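**Snack assortment in the green box, Plivow, 2/7/24**

I bought one of these boxes for the living room table so guests would have something to pick at. It cost 45 through Jasard, shipping included, and arrived in five days. I have now eaten enough of it to give an opinion. 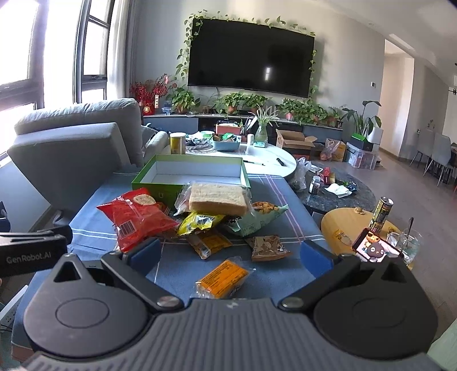 The mix leans sweet. You get cakes and pastries in single wrappers, plus chips, crackers and a nut snack. The chips are salty and thin and I would buy them again. The nut clusters are good but the pack is small.

Individual wrapping is the main selling point. My neighbor Zübeyde Sönmez took two cakes home in her coat pocket and they survived.
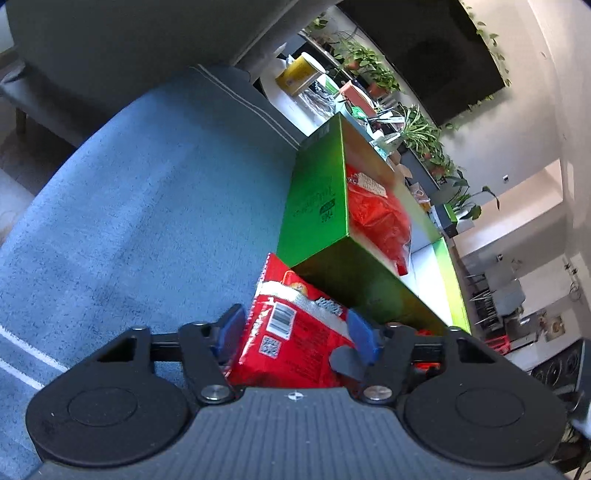
Labels are a weak spot. I don't read Chinese, and my box had no English sheet. If you have allergies, ask the seller for one before ordering.

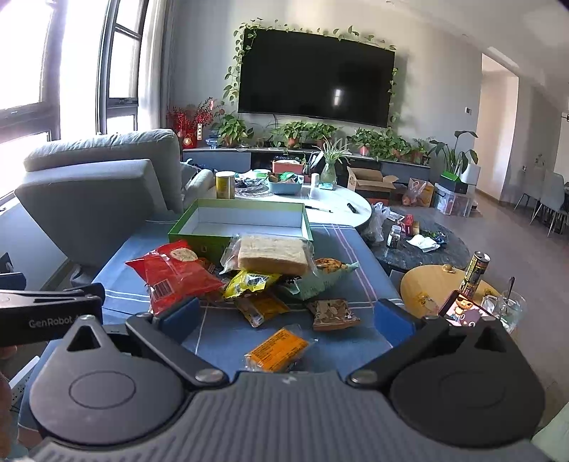

*Assortment on the table, green box behind it.*

The sponge cake is soft and not too sweet, best with tea. The yellow packet was my least favorite, dry and a little stale. I had the Lacson assortment last year for 50 and its crackers were better, but the cakes were worse.

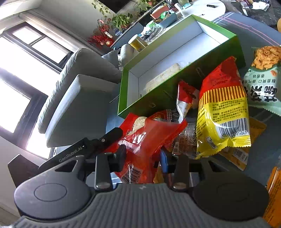

The box itself is worth keeping. It is white inside and I plan to use mine for tea bags. Getting everything back in after a first look took me a few tries, with the tall bags going in last.

Four out of five. I would order again at the same price.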